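3 min read

Section 6: Setting up the Cidetura wall clock

The Cidetura keeps excellent time once it is level. Before that it keeps its own.

1. Hold the backplate against the wall at eye level. Your eye level, even if your household is taller and has opinions.
2. Mark both holes in pencil. Pen is forever.
3. Drive in the two screws by hand until the heads stand slightly proud of the wall.
4. Hang the case and let the pendulum settle. Do not help it.
5. Turn the hands clockwise only, pausing at each hour for the strike to finish. Setting the clock at 11 when it thinks it is noon will be a long afternoon.

CAUTION: Never wind past the point of firm resistance. The spring will win, and part 487 is not covered by the warranty.

NOTE: The strike can be silenced with the small lever behind the dial. Most owners find it on the first night.

Keep small tools and loose parts together on a plate or tray while you work.
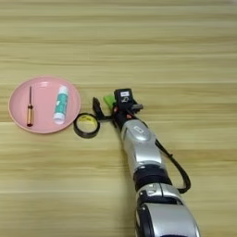

Bergþóra Damgaard wrote in January to say that step 4 should be printed larger, as she had helped the pendulum twice and gained 11 minutes a day for her trouble. Step 4 remains the same size, but we agree with her.

6. Check the time after one full day. If the clock runs fast, lower the bob by one turn of the nut. If it runs slow, raise it. Wait another day before touching it again.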